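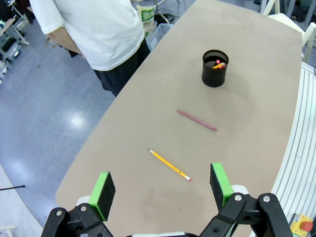
About Porerard

Porerard prepares, checks and publishes death notices, obituaries and memorial pages. The work is done for families directly, for funeral homes, and for small newspapers that no longer keep an obituary desk. The office is in Rankin. All editing is done there.

What we do

A notice normally reaches us as one of three things: a form filled in by a funeral director, an email from a relative, or a phone call. The text is read by one editor and checked by a second. Names, dates, places and family relationships are confirmed with the person who ordered the notice. The finished text is returned for approval and then sent to the papers and websites the family has chosen.

We write full obituaries on request. These are based on an interview of up to an hour, held by phone or at our office, and on whatever papers the family can supply. Useful papers include military discharge records, school programs, church bulletins, union cards and earlier obituaries of parents or siblings. Originals are scanned and returned by registered mail.

We also correct notices that were first published elsewhere. Common faults are a missing grandchild, a maiden name given as a middle name, a service time that changed after printing, and an age that does not match the dates. A paragraph that has been pasted in twice is a frequent one on memorial websites, usually the result of a form that fills both the summary and the body from the same field.

History

The business was started by Aatos Huttunen, who had set type and later edited the death notices for a weekly paper. When the weekly closed its notice desk, three funeral homes asked him to continue the work on his own account. He worked from a single room for the first years and kept the notices on index cards, one card to a person, with the spelling of every name confirmed by initials in the lower corner. The cards are still held and are still consulted when a second death in the same family is reported.

Pirjo Väisänen joined as second reader and wrote the house rules that are used today. The two-reader system dates from her arrival. Before that, a notice was read twice by the same person.

The index was moved to a database in stages. The present system, Clutel, went into use in January after a long period in which both records were kept side by side. Clutel stores the ordered text, each change made to it, who asked for the change, and the final version as printed. It does not write or suggest text.

House rules

The rules below apply to every notice unless the family asks otherwise in writing.

Dates are given in full, with the year. The weekday is added for services only.

Age is worked out from the dates and compared with the age supplied. If the two differ, the notice is held until the difference is settled.

Cause of death is stated only when the family asks for it, and in the family's words.

Survivors are listed by generation. Spouses appear in parentheses after the relative they are married to. Former spouses, stepchildren and partners are included or left out as the family directs. We do not settle disputes between relatives. Where two versions of a notice are ordered for the same person, each is marked in our records with the name of the person who ordered it, and both are published if both are paid for.

Street addresses of the deceased and of survivors are not printed. Town and state are.

"Died" and "passed away" are both accepted. The word used in the first line is kept through the rest of the text.

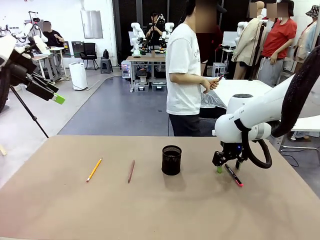

Hymns, poems and song lyrics are checked for copyright before publication. A short quotation can generally be used. Full lyrics need permission, and the request can take longer than the family has.

Accents and other marks are kept in all names. Some newspaper systems still drop them, and in that case we tell the family before the text is sent.

Confirming a death

No notice is released until the death has been confirmed with the funeral home, the crematory, the hospital or the medical examiner. A call from a relative is not enough. The number used for the confirming call is taken from our own directory and never from the order itself. False notices are rare, but they are hard to withdraw once other sites have copied them.

Staff

Aatos Huttunen, founder. Reads proofs two days a week.
Pirjo Väisänen, managing editor. Responsible for the house rules and for complaints.
Aarne Honkanen, second reader. Also handles church and cemetery names.
Uchenna Uzor, family interviews and full obituaries.
Valtteri Rissanen, records and Clutel.

Funeral homes and newspapers

We currently take orders from 28 funeral homes. Each has a named editor here and a direct line. Orders received by 2 p.m. on a working day are returned for approval the same afternoon. Weekend orders are handled by the editor on call, whose number is given to the funeral homes and is not published.

Newspapers receive text in the format their page system requires. Where the paper uses Zoralport, files are delivered straight to the page queue and the paper's own staff need only place them. Other papers receive plain text and a separate photo file. Portraits should be sent as they are, without cropping or filters.

Archive

The archive holds 2484 full obituaries and a larger number of short notices. Relatives may ask for a copy of any notice free of charge. Family history researchers may search by surname, town and year of death. Ordering details, interview notes and unpublished drafts are closed to everyone except the person who placed the order.

Corrections

Errors made by us are corrected at no cost, in every place the notice appeared, including print where the paper has another issue before the service. Errors in the supplied text are corrected online at no cost and in print at the newspaper's rate. Please quote the order number. If it has been lost, the full name and date of death are sufficient.

Page last revised 21 October 2026.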